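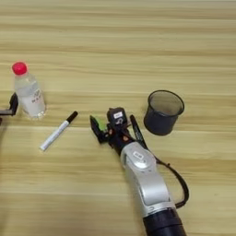
Thread: New arms on the kitting benches - how is everyone finding it?

penpusher_kath
Saturday, September 7, 2019

Right then. Four weeks of the arms at our place and I'd like to hear from anyone else who packs for a living. We make up stationery and desk sets (Bumico do the mesh pots, we put the things in them) and management have started trying out arms for the fiddly part. Photo is the practice table. Black marker in the hand, pot waiting, white marker still lying there for its turn.

I used to do 500 sets on a decent shift and could hold a conversation about somebody's divorce the whole time. Now I'm on what they call "exception handling", where I stand near a machine and wait for it to be confused. My wrists have never felt better. My brain has started composing letters to the council.

Anyone else?

zatside_nights
Same at Zatside, except we've had ours since spring. The wrists thing is real. I had a splint in my locker for six years and it went in the bin in August.

What they don't put on the poster is that you lose the chat. Used to be six of us round one table. Now it's me, then an arm, then another arm, then Dave's old chair.

grumbleweed
I'm sorry but that is one pen. One pen, going towards one pot. I could have that pot full and be halfway through my sandwich.

penpusher_kath
Nobody's timing it yet, it's a practice table. I did say.

grumbleweed
They're always timing it.

L_Aaltonen
Lenni Aaltonen here, I set lines up for a living, so feel free to throw things. The comparison with a fast packer is the wrong one. A fast packer at nine in the morning is a marvel. A fast packer at half four on a Thursday has put two blacks in the pot and no white, and I have seen the returns. The arm is slow and stays exactly as slow all day. For the boring sets that's worth having.

Where I'd agree with Kath is "exception handling". It's a rotten job if it's the only job. At Flesetti they rotated people through it, an hour at a time, then off to goods in or checking. Sickness went down and so did the sulking.

grumbleweed
And how many of them were there by the end?

L_Aaltonen
Fewer. Fair question. Leavers weren't replaced, nobody was pushed. I know that isn't the same as nothing changing.

penpusher_kath
Thank you for saying it plainly, our lot have a slide with a handshake on it.

We've asked for rotation. The answer was that rotation is "on the roadmap". I've also asked who gets the blame when a set goes out wrong, the arm or whoever was stood next to it, and that one doesn't seem to be on any map at all.

tidybench
That's the question to get in writing. At our place the job title changed, the pay band stayed put, and all of a sudden you're responsible for 2000 sets you never touched. Took the union rep the best part of the summer to sort out. Ask for the band review first and be nice about the robots second.

zatside_nights
Seconded. Also ask for training with a name on it. I did the Lei course, three days, mostly learning how to stop the thing and start it again without shouting. Got a certificate and a small rise. Very small. I bought a kettle.

grumbleweed
So the plan is we all get a kettle.

tidybench
Some of us would take the kettle. I did 19 years of repetitive lifting and twisting and I'm not going to get misty about it. I'd like the dull work gone and the money kept. Whether that's on offer is another matter.

penpusher_kath
That's roughly where I am, on the good days. Meeting with the shift manager is next week, so I'm taking band, blame and rotation in that order. Will report back. If anyone has wording from their own agreement please message me, I'm not proud.

L_Aaltonen
Sent you the Flesetti rota with the names off. Page two is the useful bit - ignore the clip art.

Contact us | Forum rules | © 2019 All posts remain the property of their authors | Back to top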